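Painted brick wall or bare brick behind a home desk? Landlord says either is fine

Posted by Shona Baxter in Walls & Finishes

Moved into the ground floor of an old place on Kusitz Street in August and I finally have a corner for my desk. White desk, white vase, red brick wall that curves round behind it. Trouble is the brick sheds. Every morning there's a gritty orange dust on everything and I'm wiping my keyboard before my first coffee. I love how it looks, but I'm sick of the grit. Do I seal it, paint it, or just put up with it? The wall is an inside one as far as I know, and a quote for "professional sealing" came in at $383, which made me gulp a bit. 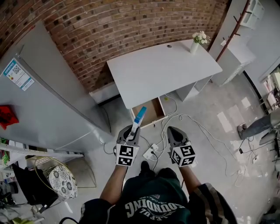 Zachary Wong
Don't paint it! I painted mine in my last apartment and regretted it inside a month. You can't get paint out of brick, not without a ton of stripper and a lot of swearing, and the mortar kept crumbling under the paint anyway so I had little white flakes as well as dust. Get a sealer and be done with it.

Beathag Mowat
Okay, so I've done three of these walls now (two of mine, one of my sister's) and I'd slow down before buying anything. First find out what's shedding. Press a strip of masking tape on a brick, pull it off, then do the same on a mortar joint. If the joint tape comes up loaded with sand and the brick tape is nearly clean, you've got tired mortar, and sealer on its own will only hold that for so long. Mine was mostly the mortar. I raked out the worst joints and repointed with a lime mix, because the house was old and hard cement can be rough on soft brick.

After that, clean it dry. Vacuum with the brush head, top to bottom, then a stiff nylon brush, then vacuum again. I did this on a Wednesday evening thinking it'd take an hour and I was still at it at 11. Pull the desk right out and hang a sheet over anything you care about – the dust goes everywhere, and I found it in a closed cupboard two rooms away. Wear a proper dust mask too, not a scarf like I did the first time.

Then the sealer. You want a breathable, water-based masonry one in a matte finish. I spent $39 on a can and had some left over after two coats. Try it on a patch down low behind the desk and leave it a few days, as some of them darken the brick and some go faintly shiny, and you may hate it. Also, if you see white powdery stuff or damp patches, stop and get the landlord to look at it before you seal anything.

And get the okay in writing! "Either is fine" said in a hallway is worth nothing when you move out.

Jacqueline Masson
we just pulled the desk out 7 inches from the wall and it helped loads. still dusty though

Shona Baxter
Thank you all! Did the tape thing and it's the joints, Beathag, by a mile. The brick tape was almost clean. I've emailed the landlord about the repointing and I'll do the sealing myself once that's sorted. Desk has moved forward in the meantime – I now bang my hip on it every time I go to the kitchen.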